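Subject: Re: [exhibits-list] Hanging order and labels, Zanetti collages
Date: August 2019
From: Vandana Mittal

Jihad Ghanem wrote:
> The wall plan for the Zanetti show still lists the collages by size.
> Viola wants them by year. Which one do I print labels from?

Print from the year list. The wall plan is out of date and I will replace it tonight. Samuele confirmed the dates for all works on paper except the two Masilela sheets, which stay undated.

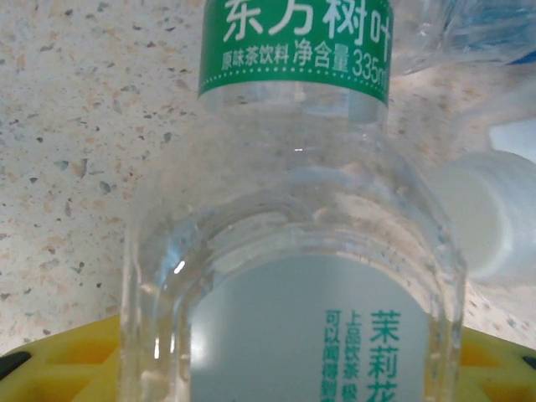
Anitz Gallery, Exhibitions and Registration

Labels are 5 inches wide, left aligned, title in italics. Medium goes on its own line. Use "cut paper and glue on board" for the collages. Do not write "mixed media"; Viola Benedetti has asked for it to be removed everywhere, including the price list.

Center line for the large room is unchanged. The small room hangs 3 inches lower on account of the ceiling beam.

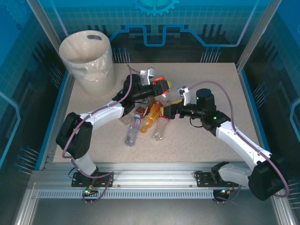 Do the framed works need new hardware?
Only the ones framed by Daltex. Their D-rings sit too close to the top rail and the works tip forward.

Light levels are set at 50 lux for works on paper. Please do not raise them for the opening. The paintings can take more, but both rooms share a dimmer until the Flater track is installed in February.

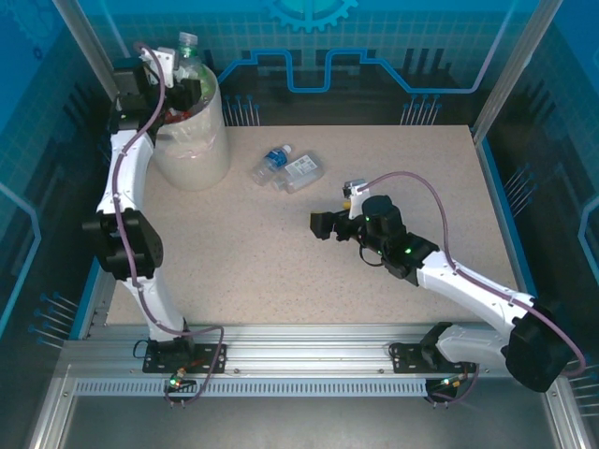
Who signs the condition reports?
Naima Fawzy signs on arrival, and the lender's agent signs on return. Unsigned reports come back to me.

Scans of the reports should be 600 dpi, one file per work, named by inventory number. 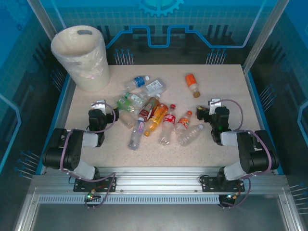

The same numbering applies to the crate tags. Two crates still carry tags from the previous loan, and those should come off before the new ones go on. Jihad, send me the label proof when you have it and I will check it against the year list.

Vandana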